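Skekport Builders Board > Student Projects > Walking and taped zones, how strict are you?

bokthorpe_mentor
Posted 2022-01-08
Hello all, and sorry in advance for the length! I help out with the robotics club at Bokthorpe, and this winter the kids are working on a walking exercise for the Stamgate student challenge. The idea is simple enough to say out loud: the robot walks up to a box marked in tape on the floor, stops short of the line, and reaches toward it with the left arm. We have six students on it, split between the legs and the arm, and they are a lovely bunch who argue about absolutely everything.

The argument this week is about what the wrist camera should be used for. The arm kids want to steer by the tape. The leg kids say the carpet smears so badly whenever anything moves that you can't trust it, and they'd like to use step counts and be done.

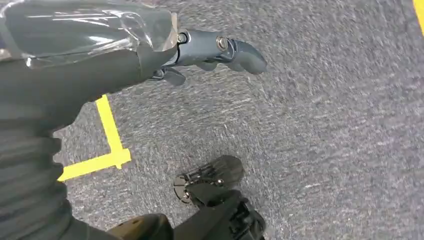
My own feeling is that both sides have a point, and I've told them so, which pleased no one. The yellow is bright enough against gray carpet that you'd think it would be easy, but the arm takes up so much of the view that a corner can disappear behind it. Has anybody here let students mix the two?

holanda_shop
Hi Bokthorpe! We ran something close to this in October. I'd side with the leg kids, I'm afraid. We spent four meetings on tape finding and the students were worn out and a bit sad by the end. Step counts got them to the line and they could move on to the reaching, the part they were excited about in the first place.

bokthorpe_mentor
Thank you, that's kind — and a little painful to read. Here's another one from the same wrist, with more of the box in it. 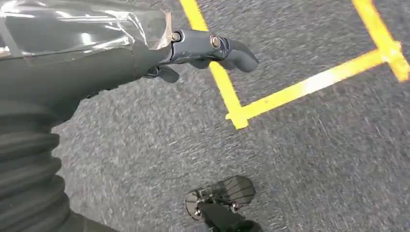
Left gripper near the taped box, foot at the bottom

I do like having the foot and the tape in one view. It feels like a waste to throw that away.

tapeandtorque
I have to disagree with holanda_shop, friendly as ever. Step counts on carpet drift, and then the kids spend their evenings fiddling with a number. Ours ended up at 274 in the settings file and not one student could tell me what it stood for. Let them look for the corner only when the robot is standing still. Stop, look, take a step, stop again. It's slow, but they'll understand every bit of it.

holanda_shop
Fair, although slow matters if the challenge is timed. Our runs were up to 2 minutes and the stopping would have eaten most of that.

tapeandtorque
Then stop only for the last few steps.

bokthorpe_mentor
Oh, I like that. I'll put it to them at the next meeting and let them fight it out. I'll come back and post the settings once they agree on some, so give us a while.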